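Wanted: someone patient to watch our arm and tell us when it messes up

Hi, I'm Arturo Zanetti and I run the small test bench at Warneck. I'm looking for a part-time bench monitor, starting in May, and I'd love to hear from people who have never worked with robots before!

So, the background. Back in the winter our arm, which we call Farina, kept pushing down after it had already touched the bottom of the bin. The force limit was set wrong after a software update – my mistake, I approved it – and the arm made 367 runs before anyone noticed. No one got hurt, but we wrecked a fingertip and I had to write a very embarrassing report. 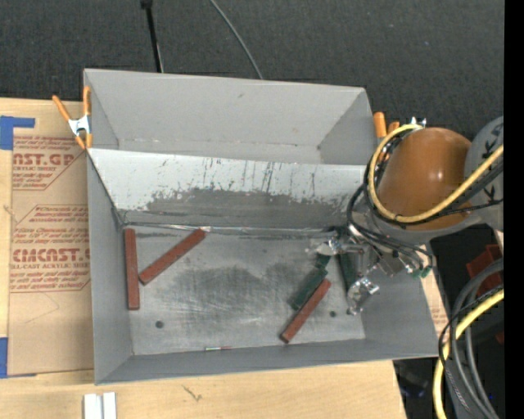
We've since fixed the limit and moved the stop button to where you can reach it sitting down. Now we have to repeat the whole job, 4,000 pick-ups of bars and blocks, with a person at the bench the entire time. That person could be you.

You'd sit by the stop button, write down every bad grip or hard contact in our log (it's called Stadari, and yes, it's clunky), and put the pieces back between sets of 100. If something sounds wrong, you hit stop. You will never get in trouble for stopping it, even if it was nothing.

Shifts start at 2 in the afternoon and you're done by dinner. You need decent eyesight, steady attention and a willingness to speak up – I'll teach you the rest, including how to lock out the power before you reach in.

Send me a few lines about yourself through the Zunness jobs page. No fancy resume needed!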